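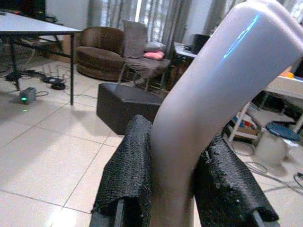 The tiled floor and seating at the Lonisine rooms, Rorkell.

Users of the Lonisine rooms in Rorkell will be expected to sweep up after themselves from August, under new hire terms sent out this week.

Groups have until now paid for cleaning as part of the booking. That charge goes, and a brush and dustpan will be kept in the main room with a bin beside them. Anyone leaving the floor unswept will lose 30 pounds of their deposit.

The rooms are let to 52 groups over the year. Barry Ellwood, who manages the bookings, said the contract with the cleaning firm Boström had gone up by 2000 pounds and the money was better spent on the heating. The firm will still come in once a month to wash the tiles and do the windows.

Tables and chairs can stay where they are. Cables on the floor should be swept round and left plugged in, the terms say, and full bin bags go in the yard by the side door.

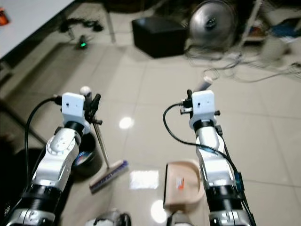
Linnea Bråten said she had no quarrel with sweeping but wanted the hire times looked at, as her group finishes at 9.30pm and has to be out by 9.50. "Twenty minutes is tight once people have got their coats on," she said.

The new terms are on the noticeboard in the entrance. Comments can be left at the office until the end of the month.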